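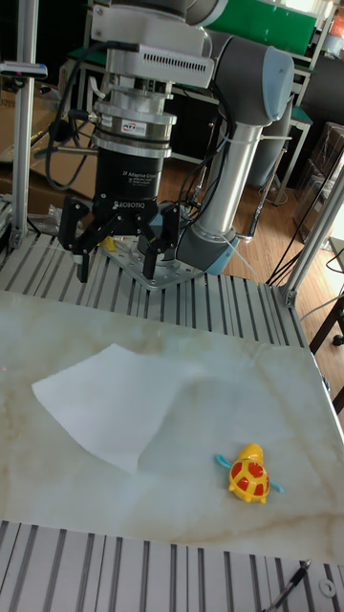 Ask a robot to pick up a steel bolt and it will do so all day. Ask it to pick up a sheet of paper and you have a proper research problem, and a lovely one. Paper bends and slides, and no two crumpled sheets have the same shape.

At the Dreltasdale lab, Jyoti Ahuja and her team have spent the months since May on a method they call Skaseo. Most grasping software starts with a model of the object. Skaseo does without one. It looks for places where a sheet stands up from the table – a crease, a ridge, a curled corner – and scores each by how likely the fingers are to close on it cleanly. The force sensor at the wrist then takes over for the last stretch, so the fingertips can come right down to the table without digging in. 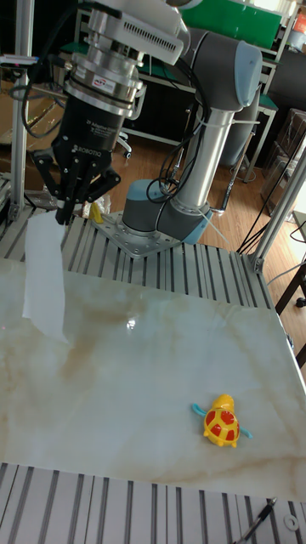 Helju Vasiliauskas

The gripper has closed on the sheet, and the rest of the paper spreads out towards the table. It's a small thing to watch and I could have watched it all afternoon!

The results are just as cheering. Out of 1,000 attempts, the older method managed 631 good grasps. Skaseo managed 700 from the same number, with no extra training and no change to the arm. The gain was biggest on badly creased sheets, where the old software tended to aim for the middle and hope.

Flat paper is still hard. With no ridge to aim for, the method has little to say, and Ahuja is quite open about that. "We need the sheet to give us something," she told me. Her next idea is to have one finger push the paper gently until it buckles, making its own crease. Early trials have used just five kinds of paper, and she wants to try thin cloth next.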